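Gripper shootout FAQ

I get the same handful of emails every May, so I've put my answers on one page. I'm Asuka, I run the tabletop trials at Praltdale.

Which grippers did you try?

Two of them, the Berkley and the Umon, both on the same arm with the Oláh controller. Each one got 400 tries. Yes, my wrists hurt from resetting the table!

Why household stuff and no test blocks?

Blocks are too easy. I want things like a gooseneck lamp, a power cord, or a pile of paperbacks, because that's what people ask me about (and a floppy cord will humble any gripper).

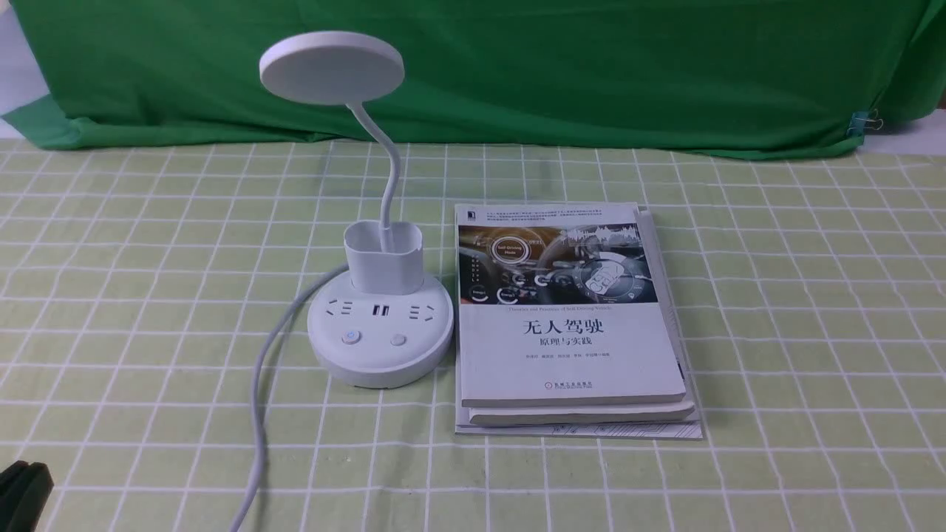 The Umon did better on book covers, I'll give it that. It dropped 11 all week. The Berkley dropped 62, mostly when it came in too steep and slid off the spine.

So should I buy the Umon?

Depends! It's slower to close, and swapping the fingertips took me 6 screws and a fair bit of grumbling. If you mainly push buttons and nudge things, I'd save the money and get the Berkley.

Does the camera matter?

More than I expected. I kept mine up high and had to redo the exposure whenever I touched the room lights, so lock your settings before you start.

Can I get your controller settings?

Sure, write to me and say which arm you have. I answer most mail before 9 in the morning, coffee permitting.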